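Keep the Small Box

Every year on the day after Christmas I take the recycling down, and every year the bin behind our building in Onovville is already full of boxes that are better made than half the things they carried. This year, 26th December, I stood there with my own armload and brought most of it back upstairs.

I want to argue for the small plain cardboard box. I mean the brown kind with no printing on it, big enough for a mug or a pair of kids' shoes. I think most households throw out too many of these and then buy plastic bins to do the same job.

I packed for a living for 3 years, at a mail-order parts company called Rustad. We sold replacement knobs, hinges and drawer pulls. On a busy day in November the four of us on my side of the room sent out 200 orders, nearly all in the same small carton. It came to us flat. You squared it up, folded the bottom, taped it, stood it on the table, filled it and closed the top. I've folded that carton so many times that my hands still do it when I pick up a flat one at the post office.

Marwan Zein trained me, and the main thing he taught me was to use both hands. New people try to hold the box with one hand and work with the other. The box skews, the flaps stop meeting, and the tape goes on crooked. If you press in evenly from both sides, a carton will stand up straight and stay square while somebody else closes it, or while you get your thoughts together. Press too hard and the sides bow in. He could tell a box that had been squeezed by the way the top seam opened up.

The other thing he cared about was the table. Ours had been two tables pushed together, and he wouldn't let anyone pack across the join. A box with one edge on the line rocks a little when you run the tape gun over it. I thought he was being fussy until I had a week's worth of crooked tape behind me.

So that's where I'm coming from. Now the argument.

The clear plastic bin has won. My sister-in-law, Fengying Ye, has a closet of them, all one brand, Stusora, all with the blue clips. It looks good and I have told her so. But she bought the bins first and then went looking for things to put in them, and now she owns a bin of batteries, a bin of ribbon and a bin of smaller bins. When she moved from Peden to the new place the bins cracked at the corners, and a cracked bin is trash. When a box gives out you flatten it and put it out with the newspapers.

A box also has the right size limit. It's small, so you can lift it when it's full, even when it's full of screws or paper. The big tote is the worst object in home storage. People fill it because there's room, and then it sits in the basement because it takes two people to move it. I would rather carry six small boxes up the stairs than fight one tote. I've done both.

Then there's writing on it. You can write on cardboard with anything. Pencil works. You can cross out LIGHTS and write PAINT STUFF under it, and nothing peels off. I've never had a sticky label last more than two summers in our garage.

There are real objections and I'll give them their due. Cardboard is bad in a damp place. If your basement floor gets wet, put your things in plastic, or better, put them on a shelf. Mice like cardboard. Bugs like the glue. Roald Åberg, who ran the warehouse at Rustad, wouldn't keep empty cartons on the floor overnight for that reason, and he was right. And there is such a thing as too many. An uncle of mine had what must have been 1,000 of them nested in his attic when he died, and that was a job for a whole weekend. Keep what fits on one shelf and let the rest go.

You can't see through a box either. I count that as a small point in its favor, but I know people who feel strongly the other way.

What I'd ask is modest. When a small box comes to your house and it's clean and the corners are good, slit the tape -- don't tear it, the tearing takes the top layer of paper along with it -- and fold the box flat. Put it behind a door. When you need one, square it up on a table, get a hand on each side, and check that the top flaps meet. If they do, it's good for another trip. If they don't, it can hold rags.

I have 2 from this Christmas that I'm especially pleased with. One is already full of extension cords. The other is waiting until I make up my mind about the good ornaments, which have been in a shoebox without a lid since before we were married.
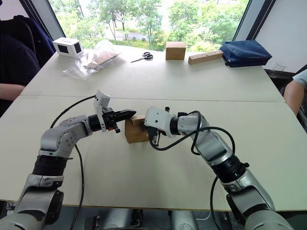

A small brown carton standing on a white table, held from both sides.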